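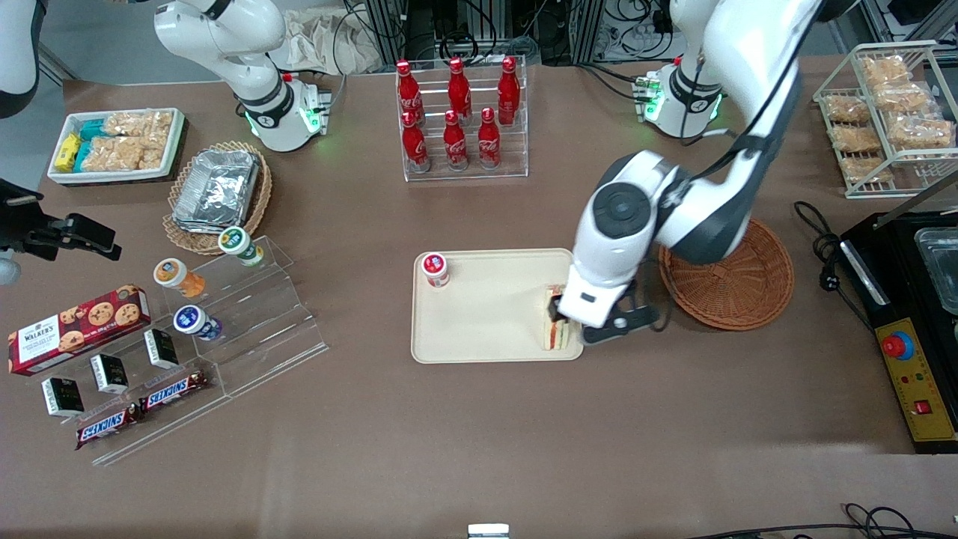 Sandwich and small jar on the tray, at the Enix open day in Wiltley.

Kitchen tips I took home from a robot demonstration

On Friday I went with my neighbor Manouchehr Daneshvar to the open day of Enix. They were showing two robot arms which work with food on a table. I went for the machines, but I came back with ideas for my own kitchen and for the snack corner of my small shop.

1. Put bottles on steps. The cola bottles stood on a clear rack with two levels, so the back row was higher and every label could be read. I now do the same with oil and vinegar in the cupboard. My rack is 12 inches wide and this is enough.

2. Leave space on the tray. I always fill a tray until nothing can move. At the demonstration there was a sandwich and one small jar with a red lid, and the rest was free. A hand also needs this space, same as a gripper.

3. Hold a sandwich by its sides. Davoud Ahmadpour, who guided our group, told us that a soft filling comes out if you press in the wrong place. At home I chill mine for 11 minutes before I cut and carry it — it helps very much with tomato.

4. Use round baskets for things that do not stack well with others. They had foil containers in a wicker one. If you use wicker for food, choose only closed packages, and brush the basket once a week.

5. Give small jars their own shelf. Mine were always lost behind the cookies.

The demonstration is repeated in June. Come before 9 in the morning if you want to stand near the table, and the bus stop is Nullberg.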